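Deux paniers et un plateau : le tri des petites affaires selon Italo Zuccaro

Dans l'entrée des Zuccaro, à Posmont, il y a eu pendant des années un saladier. On y vidait ses poches en rentrant. Les clés s'y trouvaient, au fond, sous les briques de jus entamées, les jouets et les stylos. Italo Zuccaro l'a retiré en octobre et ne l'a pas remplacé par un meuble.

Il anime depuis six ans des ateliers de rangement pour la maison Pedar, qui vend de la vannerie et des accessoires de bureau rue Grasso. Sa méthode tient sur une table. Il faut deux paniers de couleurs franchement différentes, un plateau à rebord, et une surface claire sans rien d'autre dessus.

« Les gens achètent trop de contenants, dit-il. Ils en prennent six, avec des étiquettes, et au bout d'un mois les étiquettes ne correspondent plus à rien. Avec deux, on se souvient. »

Le panier foncé reçoit ce qui reste dans la pièce. Le panier clair reçoit ce qui doit repartir : dans une autre chambre, dans un cartable, à la cuisine. Zuccaro ne demande pas de trier par matière ni par taille. Un jouet et un objet de bureau peuvent très bien voisiner s'ils vivent au même endroit. 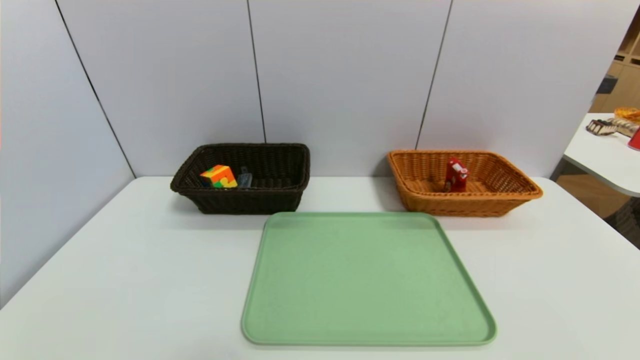
Côte à côte contre la cloison, le panier brun et le panier orangé. Le cube de couleurs est rangé à gauche, dans le brun.

Les deux modèles sont rectangulaires, avec des angles arrondis. Zuccaro y tient. Un panier rond perd de la place contre un mur et finit toujours par avancer vers le bord de la table. Il déconseille aussi les couvercles, qui servent surtout à poser d'autres choses dessus.

Pour la profondeur, il donne une règle simple : on doit voir le fond en restant debout. Au-delà, les petits objets disparaissent et le panier redevient un saladier. Chez Pedar, la référence qu'il recommande porte le numéro 3115 et mesure 21 centimètres de haut, ce qu'il considère comme un maximum.

Reste le plateau. C'est la partie que les participants sautent le plus volontiers, et il y revient à chaque séance. Tout ce qui traîne passe d'abord par là, posé à plat, sans empilement. On ne range rien tant que le plateau n'est pas chargé. Ensuite on prend les objets un par un et chacun va dans un panier ou dans l'autre. S'il hésite plus de quelques secondes, Zuccaro laisse l'objet sur place et passe au suivant.

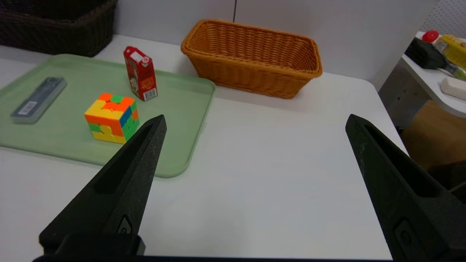
Sur le plateau vert pâle, une trousse gris-bleu, un cube casse-tête et une petite brique de boisson rouge.

Il commence par les choses plates. Une trousse glissée en dernier se retrouve en travers, appuyée sur le reste, et le panier paraît plein alors qu'il ne l'est pas. Les briques de boisson se placent debout. Les objets du genre cube se mettent dans un coin, où ils calent les autres.

Avec des enfants, il réduit encore la quantité : trois objets sur le plateau, jamais davantage au premier essai. Une école de Curkitz a repris l'exercice en fin de matinée, dans deux classes. Les élèves ont vite contesté les catégories, et l'une des classes a fini par décider que le panier clair serait celui des choses à rendre.
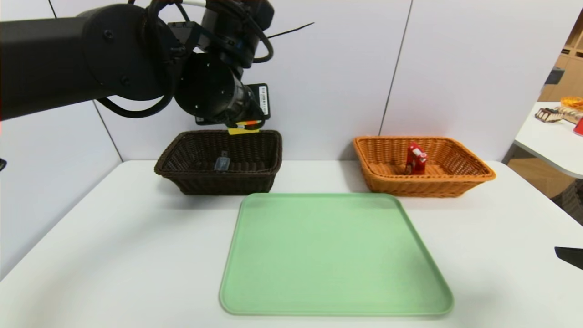 Le tri se termine quand le plateau est vide. Zuccaro conseille alors de le passer sous l'eau et de le remettre devant les paniers, à sa place habituelle. Rangé dans un placard, il n'en ressort pas. Les paniers se nettoient à la brosse souple et à sec, le long du tressage, là où la poussière s'accroche. Pour les rebords épais, un vieux pinceau convient.

La fréquence dépend des foyers. Chez lui, le tour se fait le soir vers 19 heures, avant de mettre la table, et le panier clair est vidé dans la foulée. Il reconnaît que cette seconde étape saute souvent. Au bout de deux jours sans vidage, le système ne vaut plus grand-chose.

Les ateliers reprennent chez Pedar, au fond du magasin. Il faut apporter ses propres objets, dans un sac, sans les avoir triés avant.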